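The Long Life of the Temporary Fix

My kitchen drawer has been held shut with a rubber band since the spring we moved in. It was meant to stay that way until the weekend. I have since replaced the rubber band four times, with more care each time, and I now buy a particular width of rubber band for the job. At some point I stopped having a broken drawer and started having a drawer with a maintenance schedule.

I mention this because I spent a good part of November in other people's houses in Netley, asking to see the things they had been meaning to get around to. People are shy about this at first. They will show you the new bathroom. They will show you the bathroom twice. But wait through the second cup of coffee and someone will lead you down the hall to the closet door that opens only if you lift it, and from then on you can't get them to stop.

Erlinda Dagdag has lived in the same narrow house for 31 years, and for most of that time the front doorbell has been a cowbell on a string. The electric bell quit during a thunderstorm. Her brother-in-law hung the cowbell that same afternoon and promised to come back with a part. "He moved to Kubo," she told me. "Then he retired. I think the part is still on order."

The mail carrier rings it, the neighbor's kids ring it more than they need to, and when her daughter got married someone rang it from the porch for most of an hour. When an electrician finally came to look at something else and offered to fix the old bell while he was there, she said no, and was surprised at how fast she said it.

There are rules to this, though they aren't written down. The fix has to be made of something already in the house. Going to the store turns it into a repair, and a repair can be judged. A folded matchbook under a table leg is beyond criticism. A leveling foot bought for the purpose had better level.

It also has to be learned. Every house has its small body of secret knowledge, passed down to guests in the first ten minutes: jiggle it, don't use that outlet, the hot is on the right, if it makes the noise just wait. My aunt kept a typed sheet of these taped inside a cupboard for house sitters, and it ran to two pages, single spaced. Item six read "Ignore the stairs light," and I stayed there a week without ever finding out how.

Yasuo Matsuda runs a hardware store on the main street, so you'd expect him to be against all this. He isn't. He puts his business at two kinds of customer: those who come in to fix a thing and those who come in to fix it for now. The second group is larger and comes back more often. His best seller last year, by count, was a bag of 60 assorted zip ties. He has a display of them by the register where the candy used to be.

"A man came in with a picture of his fence on his phone," Matsuda said. "I told him, you need a new post. He said, what if I didn't?" He sold the man some wire.

Matsuda's own office chair, I noticed, has one armrest made from a length of pipe insulation. He saw me looking and asked whether I wanted a receipt.

Next to the zip ties he stocks a whole rack of things that stick to walls. He stocks them with mixed feelings. The stick-on hook is the temporary fix that learned to dress up. It needs no drill, no anchor and no opinion about studs, and it has let a generation of renters hang things up without losing a deposit. It has also let them never decide where anything goes. You put up a hook to see how you like it there, and six years on you are still seeing.

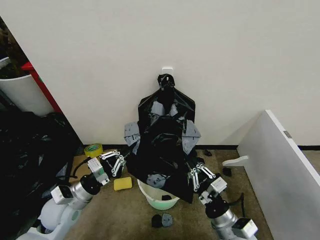 A stick-on hook, a knotted bag and a green bucket.

The other side of the argument was put to me by a contractor's estimate, which I will quote in part, as it was addressed to me. It was for the drawer. The drawer, it said, could not properly be considered apart from the cabinet, and the cabinet could not properly be considered apart from the floor. The total came to $2860. A bag of rubber bands costs under two dollars and contains, the label says, 200.

I'm aware that this is how roofs fall in. Some things shouldn't be handled with tape, and anyone who has owned an old car or an old water heater has met one of them, usually at night. Dagdag has had her wiring redone. Matsuda won't sell wire for anything with gas in it, and he'll walk you to the door himself if you argue. A sensible person keeps two lists, one for what can wait and one for what can't, and the trouble is mostly that both lists are on the same fridge under the same magnet.

My own magnet broke last winter. The list is up there with a piece of blue painter's tape, which the package says comes off cleanly within two weeks. I haven't checked. The drawer needed a new band this morning, and while I had the bag out I did the cupboard next to it, which wasn't broken yet but had started to look at me.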